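I should say up front that I like a tidy house as much as anyone, and that I've now tried three of these decluttering apps, so I'm not coming at this as a person who enjoys mess. I just don't believe them.

The latest one is Hapeta. My friend Burgi Mösli swears by it, and Burgi is sensible about most things, so in July I paid for the full version and gave it my evenings for a month. You enter what you own, one thing at a time, and the app gives each item a "keep score" out of 100. Anything under 47 is supposed to leave the house. Why 47? I looked through the help pages and wrote to them. The reply said the number came from "careful study of real homes." Which homes, and how many, they didn't say.

My casserole dish scored 31. I make dinner in it every week. A pair of dress shoes I can't walk in scored 88, as far as I can tell because I typed in what I paid for them.
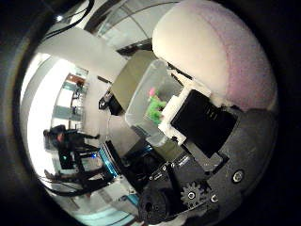
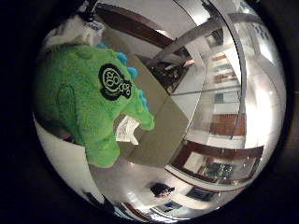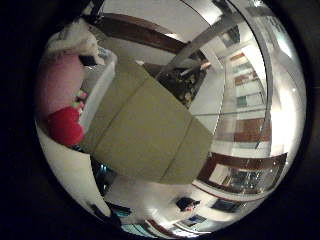
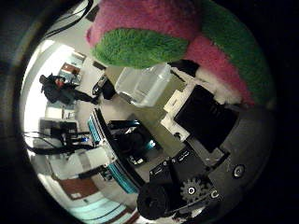

What bothers me most is the before-and-after business. Every one of these outfits has a page of them, Natora's being the worst, and in every "after" the stuff has simply gone off somewhere we aren't shown. My guess is the garage. The questions they ask are no better. Take a fuzzy green dinosaur with soft blue spikes down its ridge, like the one in the second picture. Hapeta wants to know when it was last used. Used for what? You can't answer that about a stuffed animal, so you tap "not recently," and there goes the dinosaur with a score of 12, a good way below the shoes.

Then there's the claim that the average family owns 1,000 things it doesn't need. I've seen that on Hapeta, on Natora and on a flyer that came with the water bill. No source on any of them. I'd like to meet whoever went into the houses and decided. Does a drawer of batteries count as one thing? Do socks go in as pairs?

Burgi says I'm missing the point and that the score is only there to get you moving. Fine, but a kitchen timer gets me moving too, and it doesn't charge me monthly or send me a sad message when I skip two evenings. She did clear out her hall closet, I'll give her that. She also bought a set of matching bins from the app's own shop to put the rest in, and those bins weren't cheap. I asked what score the bins got. She hadn't entered them.

So I've canceled, or tried to. The cancel button takes you to a page asking if you'd like to pause instead, and the page after that offers you half off. I got through to the end on the second try and I'm waiting to see whether the charge shows up again next month. The casserole dish is in the oven as I type this, with nearly a whole bag of potatoes in it.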